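My kitchen table is pine and marks if you so much as look at it, so every summer when the fruit starts arriving I cover the whole thing in brown paper and tape out a grid. My neighbour Unnur Lund taught me this and I've never gone back to tipping everything into one big bowl!

**What you need**

- a roll of brown kraft paper
- blue painter's tape (the low-tack sort)
- a wicker basket, oval if you can get one
- your fruit

**1. Cover the table**

Roll the paper out and smooth it from the middle with your forearm. Creases don't matter much. Tape any seams flat or a strawberry will find its way underneath.

**2. Tape the grid**

Run the long strips first, then the short ones across. I used to measure mine at 14 cm, but now I do it by eye and the lines wander a bit (Steinar Hallgrímsson would have a fit – he owns a laser level).

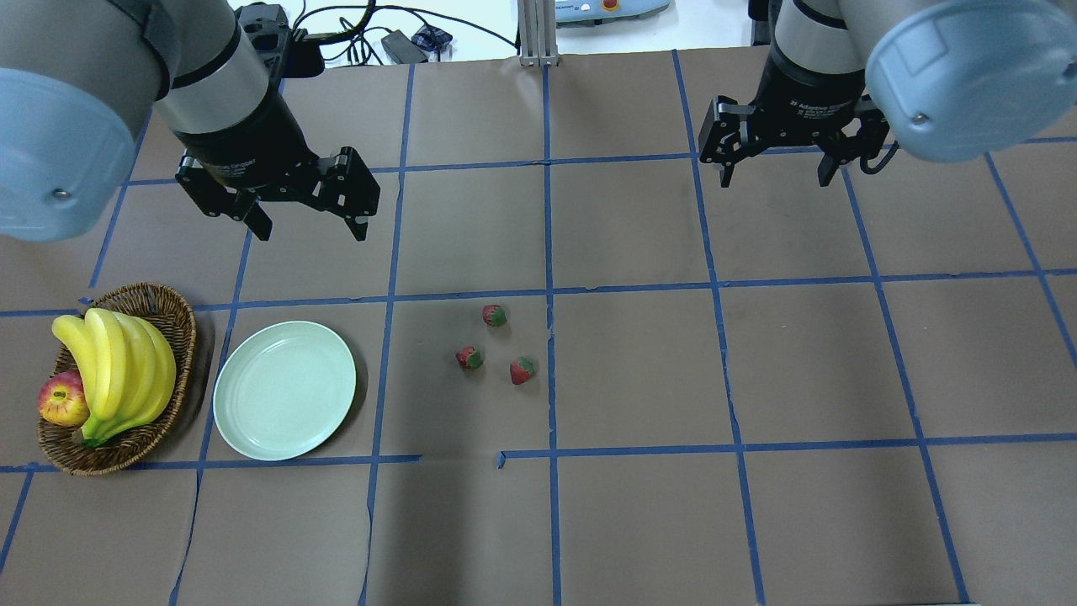 I like to get the bananas settled before anything else, as they take up the most room and they're the firmest thing to have at the bottom of a basket. Keep them in their bunch and lay them down gently, curve following the side.

**3. Lay out the soft fruit**

Strawberries go one to a square, with space all round, so you can pick each one up without knocking its neighbour. Turn them over and look for soft patches. Anything squashy goes straight in a pan for jam, and the good ones can wait on the paper while you do the rest. Mine come from the farm stall at Clidthorpe and there are always a couple of sad ones in the punnet.

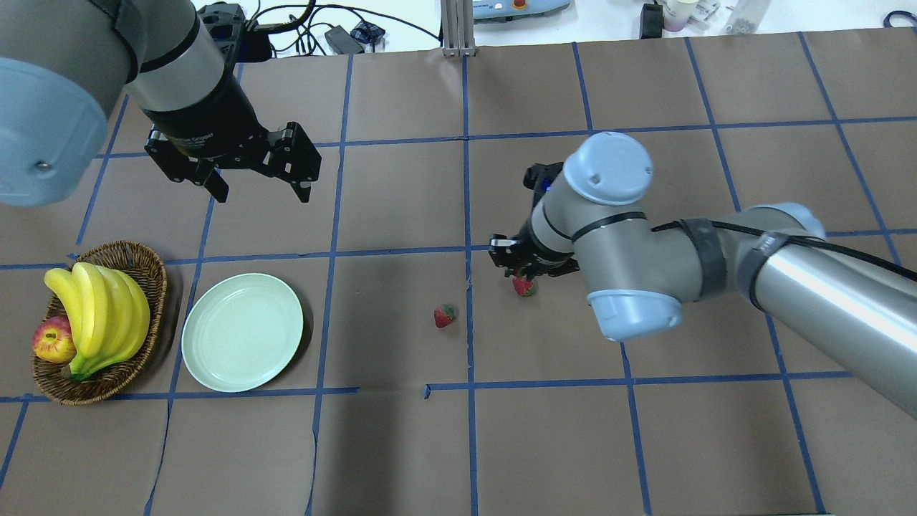
Should you wash the strawberries before they go on the paper?

Leave them unwashed until you're ready to eat them. They go mouldy much faster once they've been wet, and damp fruit makes the paper soggy as well.

**4. Fill the basket**

Strawberries go in last, on top, leaves still on. Hold them by the green bit if you can. I don't leave them out for longer than around 2 hours in warm weather – after that they go in the fridge on a plate and the bananas keep the basket to themselves.

The paper does me for 6 or 7 goes before it gets too stained, then I peel off the tape and start again.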